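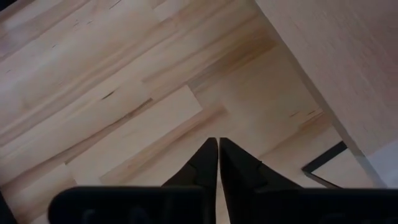
Strips of pale wood joined side by side, with a few small knots and grain streaks left showing.

Print this article | E-mail this article

STOLTUM -- The Pratell Street workshop will reopen in June with new wooden worktops in its main room, the Stoltum parks and recreation office said.

The old tops, which were painted particleboard, had swollen at the corners and could no longer be clamped to safely. They were taken out over the winter along with two steel sinks and a run of wall cabinets. The sinks will go back in the same place. The cabinets will not.

The new surfaces are made of pale strips glued edge to edge, in the manner of a butcher block. Shorter boards meet longer ones end to end along the length, so the joints are staggered. The office said it asked for a plain grade of wood and accepted knots and streaks in the surface as long as they were sound.

There are 9 benches in the room, 8 of them at standing height. The last is lower and is meant for people who work seated. The wood cost $2,393, which was paid from the building's repair budget. Labor was covered under the existing maintenance contract with Wynne, the firm that also looks after the library and the bus depot.

Users will be asked to put a mat or a scrap board down before cutting or gluing. Hot plates and open cans of stain are not allowed on the benches -- there is a metal table by the back door for both. The tops will be sanded lightly and oiled once a year, during the week the building is closed for cleaning.

Evening hours will stay as they were, with the doors open until 9 p.m. The beginning woodworking class has 54 places this term, split among several groups, and sign-up is at the front desk. People who had lockers before the closing will keep them but need to bring their own padlocks.

The Elerley Road annex, which took in the classes during the work, goes back to storage at the end of the month.

Print this article | E-mail this article

Related items
Elerley Road annex to get new roof vents
Tool library adds clamps, hand planes
Stoltum pool sets summer hours
Pratell Street parking changes explained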